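Gresorholm Building B
Fire Safety Walk-Through, with Inspector's Comments
Date: 11/16/23
Inspector: Atif Zaidi
Floors covered: 2 and 3

Ratings: OK, Fix, Fix Now. A fourth rating, "We Were Going To Get To That," was proposed by the tenants and has not been adopted.

1. Alarm panel
Power light on, no faults showing: OK
Zone map posted beside panel: Fix
Log book present and current: Fix
Comments: The zone map still shows the old layout, in which the third floor has a mail room. It has been a meeting room for years. Anyone sent to a fire in the mail room would have a nice long walk. The log book is present. The last entry is from February and reads "fine."

2. Call points and sounders
Call points unobstructed: Fix
Test of one call point per floor: OK
Sounders heard in all rooms with doors closed: Fix
Comments: Call point by the third floor stairs is behind a ficus. The ficus is healthy and should be healthy somewhere else. Sounders measured 70 dB in the Drivia offices with the door shut, and I could still follow a phone conversation two desks over. I want a second sounder at that end of the corridor. Strobe in the third floor restroom works and is, I can report, very bright.

3. Exit routes
Stair doors close and latch unaided: Fix Now
Corridors clear to full width: Fix
Exit signs lit: OK
Comments: North stair door on two is held open with a folded flyer. I took the flyer away. When I came back from lunch there was another flyer. Please repair the closer so people stop getting creative. Boxes in the corridor outside Purirus have been "going out Friday" on my last three visits.

4. Emergency lighting
Monthly flick test recorded: Fix
Units charged: OK, with one exception
Comments: Unit 1552 at the foot of the south stair went dark a few minutes into the test. Replace the battery. If the battery is the same age as the label, replace the whole thing.

5. Extinguishers
Mounted, tagged, pin and seal intact: OK
Right type for the location: Fix
Comments: Water extinguisher next to the server closet. No. Swap it with the CO2 unit in the lobby, which is currently guarding a rack of umbrellas.

6. Meeting room and break areas
Furniture clear of exits and detectors: OK
Appliances plugged directly into wall outlets: Fix
Tables and counters sound: Fix
Comments: Space heater on a power strip, power strip on another power strip. Unplugged both and left a note. There's also a long seam or crack in the wood of the tabletop. It's no fire matter, but I've been asked about it twice, so it goes on the list for whoever does furniture.
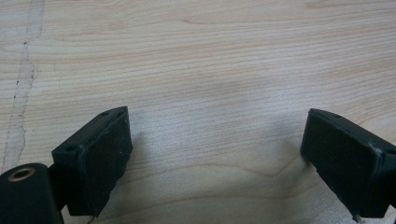

7. Drill and assembly
Drill held in the past year: Fix Now
Floor wardens named for each tenant: Fix
Assembly point marked: OK
Comments: The Durán office has a warden, a deputy warden and a vest for each. Purirus named a warden who has since left the company, and Drivia was under the impression that I was the warden. I'm not. Hold a drill before the end of February, on a weekday, with people in the building. The last one was run during a holiday and was very orderly.

8. Follow-up
Fix Now items: closer and flyer first, then a date for the drill.
Fix items: send me photos or a contractor's invoice for each one.
I'll be back to look at the north stair door without calling ahead.

Signed: A. Zaidi
Copy to: building management, all tenants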